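4.3 Resetting the play table between sessions

This section applies to the small-world play table and its fittings: the patterned mat, the white serving tray, the doll crib, the plush toys and the wrapped packets. It should be read together with section 4.2 (Opening the room) and section 4.5 (Laundering of soft items). Allow 5 minutes for a full reset and longer after an afternoon session.

Before you begin

Wash and dry your hands. Have at hand one damp cloth, one dry cloth and the lidded box supplied by Andrade for items awaiting repair. Spray cleaners are not to be used over the mat. Where a cleaner is required, apply Mustex to the cloth and keep the bottle on the side bench.

Caution: Wrapped packets are to be treated as small objects. They must be stored out of reach whenever the table is open to children under three.

Clearing the mat

1. Lift all plush toys from the mat and place them on the side bench. Do not pile them in the crib at this stage.

2. Collect the red packets, including any that have been left outside the tray. Check each wrapper for splits along the seams. A split packet is to be withdrawn and entered on the stock sheet.

3. Remove the tray and set it on the bench with its open side up.

4. Wipe the mat from the back to the front using the damp cloth, then the dry cloth. Grey marks near the centre usually come from the underside of the tray and will lift with light pressure.

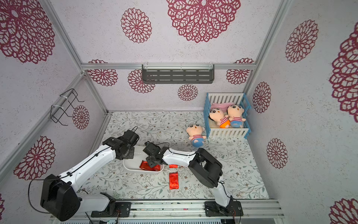 5. Leave the mat uncovered until no moisture can be felt with the palm. Toys returned to a damp mat will take up moisture through the stuffing and must then be laundered under section 4.5.

Note: The leafy pattern can conceal crumbs and loose thread. Pass a hand over the whole surface before moving on.

Inspecting the plush toys

6. Examine each toy under good light. Pull gently at the seams where limbs, ears and tails join the body. Any part that moves away from the seam is to be considered loose.

7. Check garments. Striped tops should lie flat, with no pulled loops large enough to admit a child's finger. Pulled loops may be drawn through to the inside with a blunt needle.

8. On the pig, confirm that the curled tail is firmly attached and that the stitching at the snout is complete. The tail is frequently used as a handle and requires closer attention than the other parts.

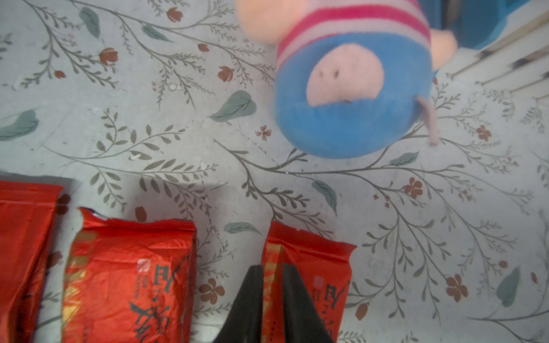
9. Place damaged toys in the lidded box with a Skuvo tag stating the fault. Repairs are carried out in April and at the close of each term by Osvaldo Nogueira. Staff are asked not to make their own repairs with adhesive.

Note: Replacement toys must come from the approved Hitden list. Donated toys may be accepted only after inspection and laundering.

Cleaning and returning the tray

10. Wipe the interior of the tray first, followed by the rim. Work around the rounded corners with a folded edge of the cloth, as residue from sticky fingers tends to gather there.

11. Run a fingertip along the full length of the rim. A tray with a chip or a raised edge must be taken out of use.
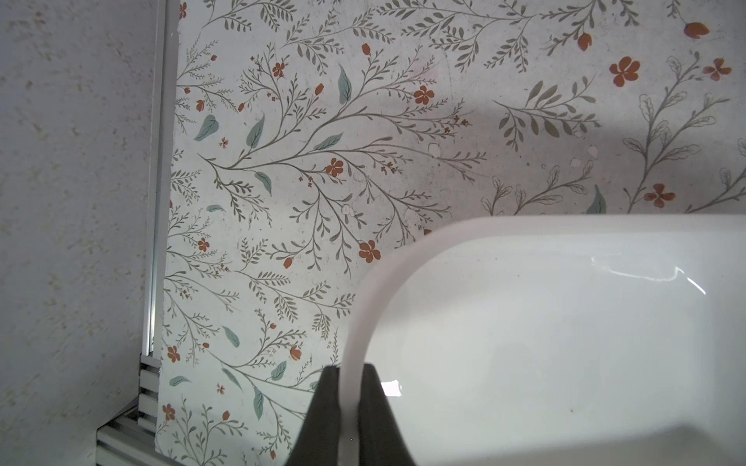 12. Return the tray to the middle of the mat. Leave enough clear space on every side for a child to reach the contents without leaning on the rim.

Caution: Do not stack other trays inside the serving tray for storage. Its glossy surface scratches readily, and scratches cannot be polished out.

Setting out for the next session

13. Fold the pink blanket and lay it in the crib. Add the fluffy cushion, then the dolls, with their faces up. No more than 2 dolls are to be placed in the crib. A further doll may be left on the mat beside it.

14. Position the crib in a rear corner with its slatted sides clear of the wall.

15. Place the packets in the tray or beside it, according to the session plan.

16. Initial the reset card and note the time.

Questions concerning this section should be directed to Vilhjálmur Bergmann, extension 400. Procedures for the adjoining water table are set out in section 7.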